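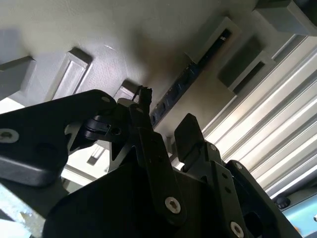
When the robot came to Stumness

In the town where I live there is a repair workshop with the name Stumness. People bring broken kitchen machines there, and the workers open them, change the bad parts and close them again. In August a new helper started: a robot arm with a gripper. A gripper is the hand of a robot. It does not look much like your hand. It is made of black plates and links, held together with bolts.

What does the robot do?

It picks parts out of trays and brings them to the table of the worker. On a busy day it carries 422 parts. Before, Jirayu Wongsuwan did this by himself, and in the evening his back was hurting. Now he has more time for his favorite job, which is finding out why a machine does not work. The robot cannot do that. It does not know what a strange noise means.

Is a robot hand as good as a human hand?

For some things, yes. It can close on a part in the same way again and again, and it does not get bored. But your fingers can feel if something is soft or slippery. A simple gripper feels very little, so people must teach it how hard to press.

Did somebody lose their job?

This is an important question, and the workers asked it too. At Stumness all five workers stayed, but their days changed. Daithí Corrigan had to learn how to program the arm. It took him four weeks, and he says the first one was terrible – the robot dropped everything! Eamon Gilmartin is still not sure he likes it. He misses walking to the shelves and talking with the others on the way. In other workplaces a robot can mean that fewer people are needed, so it is good when the boss speaks with everybody before.

Who is the boss of the robot?

The people are. When somebody must come near the arm, they stop it first with a button. Every morning at 7:30 Daithí looks if the bolts on the gripper are tight, and then the work can begin.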